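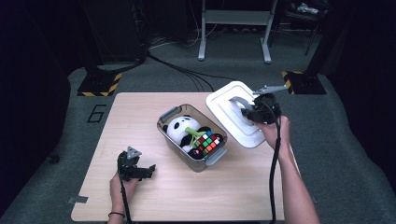 # Acta de entrega

En cumplimiento del artículo 67 del Reglamento de Depósitos, la Oficina de Objetos No Reclamados de Soltani procedió a la apertura del expediente 1376, correspondiente a los efectos dejados en custodia por el señor Esmaeil Shirazi, relojero, con último domicilio conocido en el barrio de Prinden.

El funcionario actuante, Manouchehr Talebi, hizo constar que el depósito consistía en un único sobre lacrado y que el plazo legal de conservación había vencido en marzo. Hizo constar igualmente que la oficina había remitido tres avisos al domicilio del titular y que los tres habían sido devueltos con la misma anotación, escrita a lápiz: «Vuelvo enseguida».

Compareció la señora Fereshteh Zarei, quien declaró ser vecina del titular desde hacía diecinueve años. Preguntada por el paradero de este, manifestó que el señor Shirazi había salido una tarde a poner en hora el reloj de la estación de Bestov y que no le constaba su regreso. Preguntada por la fecha, respondió que no podía precisarla, pues desde entonces los relojes de la escalera marcaban cada uno la suya.

El funcionario le advirtió de que las declaraciones imprecisas carecían de valor. La compareciente dijo comprenderlo y pidió una silla.

Abierto el sobre, se halló una hoja con el texto que se transcribe: «Debo a la ciudad 355 minutos. Los tomé prestados del reloj de Bestov, a razón de uno por noche, para terminar de leer junto a la cama de mi esposa. Ella ya no los necesita. Ruego se me indique ante qué ventanilla debo restituirlos».

El señor Talebi consultó el cuadro de tasas. No figuraba en él ventanilla competente. Elevó la consulta a la superioridad, y la jefa de sección, Yabsira Endale, dispuso por teléfono que la deuda se tramitara como hallazgo en la vía pública - criterio aplicado una sola vez, con ocasión de la niebla de Dritine - y que se diera a los minutos el destino habitual de los bienes sin dueño.

La señora Zarei solicitó entonces que constara en acta que el tren de Bestov llevaba casi un año saliendo tarde y que, gracias a ello, ella había alcanzado a despedirse de su hijo. No se formuló objeción.

A la hora del cierre, el funcionario comprobó que el reloj de la sala se había detenido. Esperó de pie, con el sello en la mano, mientras la compareciente terminaba de abotonarse el abrigo. Después anotó en el margen: «Entregado en parte», firmó y acompañó a la señora hasta la puerta.

El expediente permanece abierto.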